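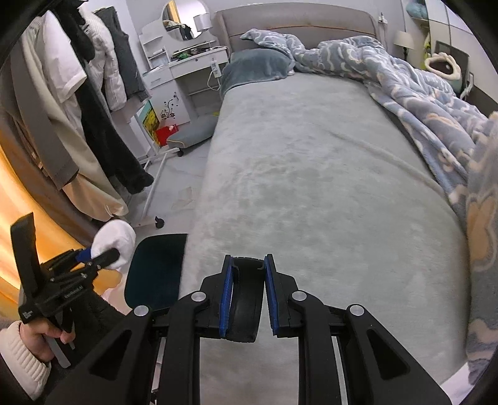
Cleaning and storing rock samples at home

Most people who collect rocks and minerals end up with more of them than shelf space, and a good many pieces go dull or crumble because they were put away in a hurry. The tips on this page come from members' letters and from Tania Pramanik, who has looked after the Garkum collection of 3,006 hand specimens for many years.

Before you wash anything

Find out what you have. Halite dissolves in water, and so do several of the other salts. Gypsum is soft enough to lose its surface to a nylon brush. Pyrite and marcasite can be washed, but they must be dried thoroughly the same day or they will start to break down in the drawer. If you are unsure, try a chip from the back of the piece first and leave it overnight.

Take a photo of the sample with its field label before it goes near the sink. Paper labels float off, and one lump of vein quartz looks much like another once they are in the bowl together.

Washing

Use lukewarm water and a drop of washing-up liquid. Hot water can crack fluorite and some calcite along the cleavage. Soak muddy pieces for an hour or two, then work with an old toothbrush, keeping the bristles in line with any crystals. Wooden cocktail sticks are good for clay in cavities. Steel pins scratch, and the scratch will show up under a lamp for ever after.

Never wash rock mud down the kitchen sink. It sets in the trap. Tip it into a bucket, let it settle, pour off the water and put the rest on the garden, provided the samples didn't come from old lead or arsenic workings. Mine dump material of that sort should be cleaned outdoors with gloves on, kept wet so that no dust rises, and the sludge bagged and taken to the council's hazardous waste point.

Iron staining

Brown stains on quartz are nearly always iron. Try plain water and patience before you try chemicals. Several readers have asked about acids, and we don't give recipes for them here. Strong ones have no place in a kitchen, and even vinegar will eat into calcite and take the shine off it.

Drying

Stand the pieces on an old towel with the open side down and turn them after a few hours. A warm room is enough. Don't use the oven or the microwave: water trapped inside a sample can split it. Porous ironstone takes longest, sometimes a week in December.

Numbering

Paint a small patch of white correction fluid on the least attractive side, let it dry, write the number in black drawing ink and cover it with clear nail varnish. Keep the patch no bigger than a fingernail. The number goes in the notebook with the place, the date and the name of whoever found it. Samples bought at a fair should have the dealer's label kept too, even if you think it is wrong.

Boxes and drawers

Card trays with a 50 mm side suit most hand specimens. Line them with acid-free tissue — cotton wool catches on fine crystals and is a nuisance to pick out. Heavy ore goes in the bottom drawer. A chest of drawers with 22 loaded trays in it can weigh more than 80 kg, so fix it to the wall and check the runners before you fill it.

Keep light off fluorite, realgar and amethyst, all of which can fade or change in a sunny window. Sulphides like dry air. A sachet of silica gel in a lidded plastic box does the job, but it needs changing when the beads change colour.

Tools

Dry hammers and chisels before they go back in the bag and wipe the heads with an oily rag. If a chisel has mushroomed at the top, grind the edge back before you use it again, and wear eye protection while you do it.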